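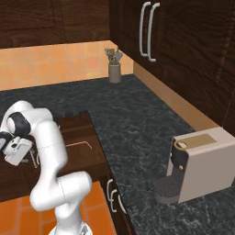

Run 1308, kitchen cell model. Arm over the wood counter section, coffee machine at right.

Nomach simulation log: wrist stop faults
Posted July 12, 2022 by Ronaldo Assunção

This page covers the protective stops logged in June on the coffee task. All runs were made in the Cellano kitchen model with the Jener motion planner. The task is to pick up a capsule, carry it to the machine and release it at the top. Of 26 runs in the batch, 11 ended in a stop before the capsule was released.

Layout. The dark stone-pattern countertop turns a corner at the back, where the utensil crock stands. The coffee machine is on the right run, with open counter between it and the arm. The planner treats the crock and the upper cabinets as fixed obstacles.

Arm posture. The links fold back to the left and the gripper hangs low over the wood. From a folded start the planner sometimes picks the long way around for the wrist. Joint six then reaches its soft limit partway through the transfer and the controller trips.

Fault text. The log reads "joint 6 position limit, category 1 stop." No contact was recorded in any of the stopped runs. Clearing the fault and resuming from the same posture gave the same stop.

Current state. The Ticona limit file had the wrist range entered 13 degrees too wide, so the planner accepted paths the controller would not. The file has been corrected. The batch will be repeated with the old seeds. Until then, do not copy these paths to the hardware cell.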